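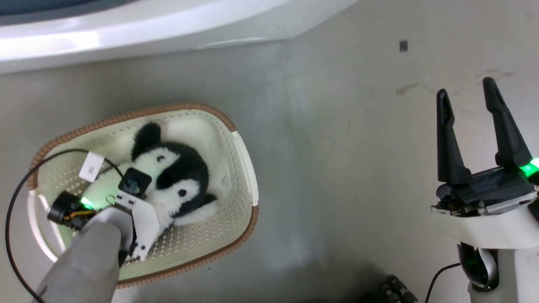 **Friday, wash bench, December**

Started on the plush care sheet today. The draft from Tendmont claims any of their stuffed toys will come through a household front loader "like new" on a normal cycle. I don't believe "like new" about anything with a face sewn on it, so we're going to wash the black-and-white one and see. Nobody in the shop can agree whether it's a penguin or a panda. The draft calls it "Ryu" and leaves it at that, so Ryu it is.

Why I picked Ryu out of the lot: black fuzz right next to white fuzz. If dye is going to travel, the white face patch will show it before anything else does. A plain brown bear could bleed all week and you'd never know.

Before the first wash:

- Went over the seams with my fingers, slowly. Ears feel firm. One spot on the back where the stitches are longer than I'd like. Marked it on the sketch.
- Pulled on both eyes. No movement. The draft says the eyes are "permanently fixed", which I'd like to hear again after 18 washes.
- Dry weight is on the wall sheet, in pencil. Please stop writing over it.
- Rubbed a damp white cloth on the black fur, 100 strokes. Faint gray on the cloth. Not a disaster, but it's a mark against "colorfast" and I've written it down as one.

The plan is 18 cycles, cold, gentle, low spin, air dry between. Half a capful of the Grorano liquid each time and no softener. I know the draft allows softener. I think softener on fuzzy pile is how you get a toy that feels greasy and holds dust, and I'm not mixing two questions into one run. If somebody wants a softener series they can do it after, with a different toy.

On the pillowcase question: the draft says a mesh bag is "optional". I'd say it's only optional if you don't care about the fur. The drum wall is all little holes, and the paddles have the same dimpled pattern, so that's a lot of edges for long pile to rub past. My guess is that we see matting on the cheeks first. A guess, and I'll say so until there's something to look at.

Basket notes, since two people asked. The oval one with the brown woven-looking rim stays with this job. It has the rows of small holes, so it can double as a drying spot if we run out of rack, though I'd still turn the toy every few hours. Don't put shop rags in it. A greasy rag and a white toy in the same basket would finish the test before it starts.

Checks on the machine before loading: wipe the fold of the gasket all the way around with a dry cloth, including the bottom, where grit likes to sit. Spin the drum by hand once and listen. Feel along the paddles for anything snagged. Takes two minutes and saves an argument later over whether a pulled thread came from the toy or from the washer.

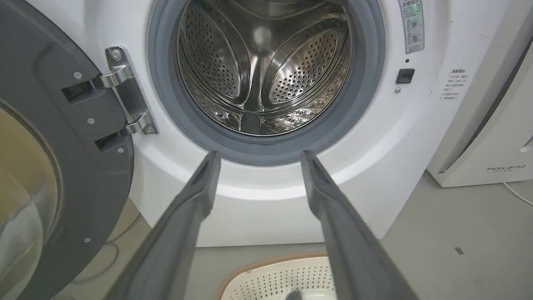 Deok-su Nam thinks 18 cycles is far too many, that no family washes a stuffed toy that often, and that we'd learn more from 2 washes with real dirt on it – jam, mud, whatever – than from a long run with a clean one.

He has a point about the dirt. I don't buy the rest. A toy that gets slept with every night gets washed plenty, and weak seams don't show up on the second go. Compromise, grudgingly: the first 2 cycles with a jam patch on the belly, then carry on clean to 18. Jam, not mud. I'm not cleaning mud out of that gasket.

Also open:

- Where does the 3,000 in the draft come from? It says "tested to 3,000 rubs". On what fabric, wet or dry, with what pressing on it? Asked Themis Chrysikopoulos, who passed it along to Cisemura. No answer yet. Until there is one I'm leaving the number out of our sheet.
- Drying time. The draft says "overnight". The outside, maybe. The stuffing in the middle of the head is another matter, and that's where the smell starts. We go by weight: back to the pencil figure on the wall or it isn't dry.
- Spin speed. "Low" means something different on every machine. Need an actual setting, or the instruction is useless to anyone at home.
- Does it need a hang loop? Pegging it by an ear seems like asking for a long ear.

First load goes in after lunch if the bench is free. Jam is in the fridge door, labeled, not for toast.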